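Última actualización: 5/30/21
Por Atif Warraich

Capítulo 5. Disposición y recogida de la mesa

5.1 Objeto del capítulo

La recogida de una mesa comprende dos operaciones distintas: la clasificación de las piezas y su retirada. En los capítulos anteriores se trató el almacenamiento en armario; aquí se estudia la superficie de trabajo, con las piezas todavía repartidas sobre ella.

Se denomina pieza base a todo recipiente plano o abierto que puede recibir a otro objeto – platos, fuentes, cuencos. Se denomina pieza alta a la que tiene una altura comparable o superior a su diámetro, como tazas y vasos. Los cubiertos y los alimentos, sean reales o de juguete, forman el grupo de piezas sueltas.

5.2 Criterios de orden

El método Lurnham, empleado en todo el manual, fija el siguiente orden de retirada: primero las piezas sueltas, después las altas y por último las piezas base. Un cubierto apoyado en un plato se retira antes de mover el plato. Un vaso tumbado se pone en pie antes de tocar las piezas vecinas, sobre todo si se halla junto al borde.

La variante Baltby invierte los dos primeros grupos. Resulta preferible en mesas estrechas, donde las piezas altas dificultan el paso de la mano. En los ejercicios de Ghumman, realizados en noviembre con 41 alumnos, se aplicaron ambas variantes a la misma vajilla; los resultados se discuten en el apartado 5.4.

5.3 Zona de borde

Se entiende por zona de borde la franja perimetral de la mesa en la que un empuje leve basta para provocar la caída de una pieza. Su anchura depende de la forma del objeto: un cilindro tumbado exige más margen que un plato, dado que puede rodar. Las piezas situadas en esta zona tienen prioridad sobre cualquier otra – con independencia del grupo al que pertenezcan.

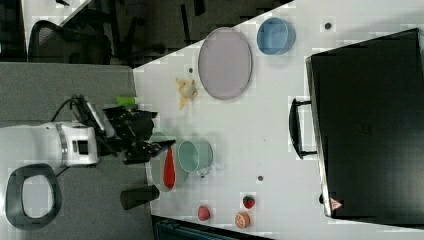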